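4.2 Moving soft and fragile objects

The second group of trials dealt with clearing and resetting a kitchen table. We chose this chore for its mix of easy and hard items. A saucepan has a stiff handle and can be gripped the same way each time. Flowers, leafy vegetables and woven baskets bend or slip when touched, and their outlines change with every placement.

We ran 637 trials with the Lekitz planner and 668 with the Letine planner, using the same arm and the same two-finger gripper. Nestor Estrella reset the table between trials from a printed layout. A trial ended when the named item was in its target area, or after 5 minutes. Force limits were left at the values used in the Sison study so that the results could be compared.

Both planners handled the banana and the orange without trouble. The saucepan was slower — the arm often had to back off and approach the handle from the other side. Most failures came from the tulips. Both planners tended to aim for the blooms, which stand above the vase and hide much of its rim from an overhead view. A person would simply take hold of the vase lower down.

Figure 6. Gripper open beside the vase of tulips, with the basket of artificial produce at left.
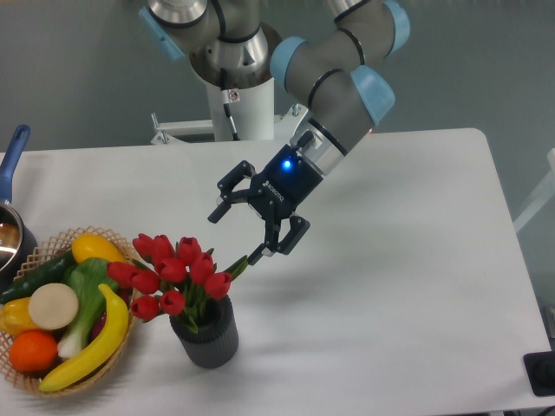

Adding a rule that limits grasps to the body of the vase removed many of these failures, but it had to be written by hand for this one object. The Munberg group reported the same problem with potted herbs. We tried 2 other vases in September and had to change the rule for each. On this evidence, we do not consider table clearing a solved task for a single arm working without supervision.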